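Visit report: Trellell soft goods workshop

The visit covered the sample room, the cutting floor and the packing area at Trellell, which makes small zippered cases and pouches for school and office use. Our group numbered 16, most of us from purchasing or product testing. We were split in two at the door. My half went to the sample room first with Letay Wubshet, who runs pattern development. The other half started at cutting with Kidus Jemal.

Trellell cuts from rolls bought in from Ayele, a dye house on the same road. Gray and purple shades are ordered together to keep the trim consistent across a season. A new shade is washed, rubbed and left under a lamp for 400 hours before it is approved. Wubshet showed us the swatch book for April, in which two lavenders had been rejected for bleeding onto lighter fabric.

The model we spent the most time on is the Boka, a long pouch with a tapered body. The pattern has 6 pieces. The curved seam is the difficult one: the zipper tape has to be eased around the tip without puckering, and the operator gets no second try once the needle holes are in the fabric. Most rejects come from this step.

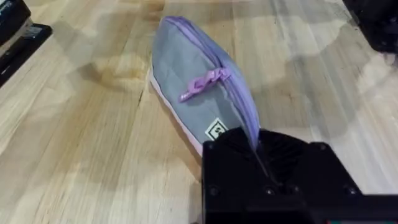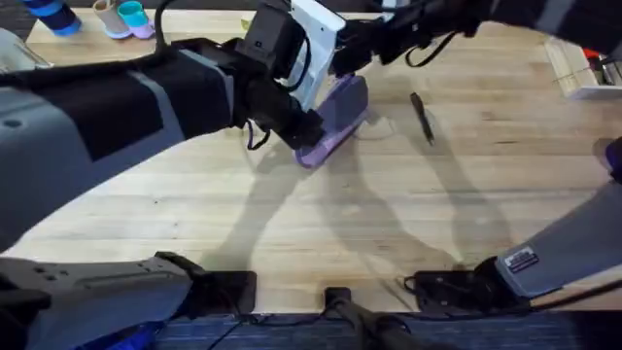
Ikville, Tuesday, September 24, 2019

On the gray pouch, the zipper follows the curve from the rounded tip down one long edge, with the stitching visible beside the teeth. The pull is a twisted loop in light purple, brighter than the tape. A small white label with a black border is sewn to the body near the narrow lower end. I would have liked it farther from the end, where a hand tends to grip.

Wubshet's notes on pulls were useful. A soft loop is quieter than a metal tab and does not scratch a desk, but it takes up dirt and has to be fixed so that it cannot work loose. Trellell tests each batch by hanging a weight from the loop and opening and closing the zipper 63 times. I asked why 63 and was told that the counter on the old test rig had been set that way and the figure went into the written procedure.

The cutting floor was shorter. Fabric is laid up in stacks, clamped and cut with a straight knife. Jemal keeps the offcuts by color, and the larger ones go back to the sample room for trial pieces. Lighting over the cutting table is good. Lighting at the inspection bench is weaker, and I noted it on the feedback form.

Packing is done flat, zippers closed, with the pulls all turned to one side. Cartons are marked by shade and model only. For mixed orders the shade code should also be on the short side of the carton, as ours are shelved end-on.

Open points: wash results for the current lavender, and a price for the Boka without the sewn label. Wubshet will send both.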